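Open Day Questions: Hand-Held Gripper Demonstration
Last updated: September 2025

These answers cover the Ristgate open day and the hand-held gripper sessions run there by the Ternden group. Questions about parking and building access are handled on the visitor page.

What does the demonstration consist of?
An operator holds a two-finger gripper and uses it to handle small objects on a foam mat. A camera on the tool records the work. The recordings are later used to train a robot arm on the same kind of task.

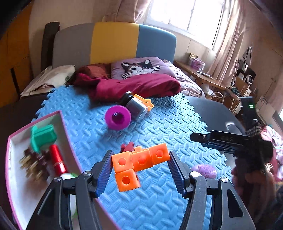 Toy pieces on the foam mat, seen from the gripper's camera.
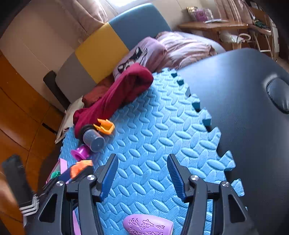
Is there a robot arm at the open day?
Yes, one. It is a Boiko bench arm, and it runs in a separate room on a fixed schedule. The hand-held sessions do not depend on it.

Why collect data by hand?
Setup is short and no arm has to be moved to the site. A new operator can produce usable recordings after a practice period of 7 minutes. The drawback is that a person can reach poses the arm cannot. Those recordings are filtered out before training.

Can visitors try the gripper?
Yes. Each visitor gets one turn. Keep the fingers in view of the camera, close them slowly, and release the object before lifting the tool away. Visitors under 12 need an adult with them.

Are visitor recordings kept?
Only with a signed form. Without one, the recording is deleted when the turn ends. Forms are at the front desk.

How much data has been collected so far?
The set held 3670 recordings at the end of August. Almost 500 of these were rejected, mostly for lost tracking. The minimum for a first training run was set at 1000.

What software is used?
Recordings are checked and trimmed in Sultari, our own review tool. It flags dropped frames, gaps in tracking, and finger positions outside the calibrated range. A reviewer makes the final decision on each flagged file. Sultari is not available for download.

Does the arm always succeed?
No. Thin parts and soft parts are the usual failures. Failed attempts are left in the public runs and are not restarted by hand unless the arm stops on a fault.

Can I bring my own object?
Yes, if it fits between the open fingers and has no sharp edges, liquid, or glass. Staff may decline an object. Objects are handled at the owner's risk.

Can a school group book a session?
Yes. Use the group form and list any access needs.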